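Minutes of the housekeeping and rooms meeting, October 9, 2025

**Present:** Boris Dvořáček (chair), Anneli, Prosper, Mrs Haddow, Tamsin (notes)
**Apologies:** Kofi

### 1. Last minutes

Agreed, with one correction. The broken trolley wheel was on the second floor, not the third. Prosper has now fitted a new one.

### 2. Linen

Clira have been late with the bath sheets twice since the last meeting. Boris has spoken to their driver and will put it in writing. Until it improves, the early shift should check the delivery note before signing. Mrs Haddow asked for 15 more bath mats, as too many of the present ones have gone thin at the corners. Agreed.

### 3. Bathroom amenities

Most of the meeting went on this item. Rooms are still being set in different ways depending on who is on shift. Some people stand the boxes up on the window sill, some put them by the basin and some leave them in a heap on the ledge by the bath. Two guests on the same corridor complained that they had no comb. In both rooms the combs had been put in the drawer.

Anneli proposed that in the rooms with the freestanding tub everything goes on the dark granite ledge next to it. The long boxes, combs included, should lie on the stone with the lettering uppermost. The small square boxes go behind them in the corner, with the little bottle on its side between them. 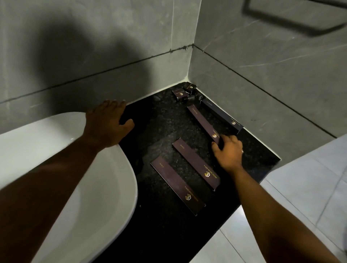
Mrs Haddow was not in favour of using the ledge. Her view was that it gets splashed every time somebody has a bath, the card goes soft, and the whole set then has to be thrown away even if only one box has been opened. She would keep the boxes by the basin and leave the ledge for a folded flannel.

Anneli answered that there is hardly any room by the basin once a guest has unpacked. Prosper suggested a shallow tray, which would lift the boxes off the stone and be quicker to wipe under. Boris liked the tray but wants to see the price first. Gavex do one in black and one in grey.

It was agreed to try the ledge with trays in 5 rooms until the end of December, and to keep a note of how many boxes are thrown away damp. All other rooms stay with the basin for now. Nothing goes in drawers.

**Action:** Prosper to ask Gavex for a price and two samples.
**Action:** Anneli to write a half-page sheet for the linen cupboard door.

### 4. Stock

Tamsin counted the amenity cupboard before the meeting. There are 232 combs and almost 300 of the small square boxes. The next order from Kaijage can wait. Opened boxes are not to go back in the cupboard, even if the contents look untouched.

### 5. Cleaning the ledges

The dark stone shows smears badly. Prosper asked people to stop using the cream cleaner on it and to use warm water and a dry cloth. The edge along the wall tiles needs a soft brush, as the cloth misses it. Mrs Haddow asked for more soft brushes. Boris will order them.

### 6. Any other business

The lift at the Urnorstead Road end will be out of use for one morning for its service. Boris will put up the date when he has it.

Lost property from the summer is to be cleared. Anneli has the list.

Next meeting at the same time, in the breakfast room.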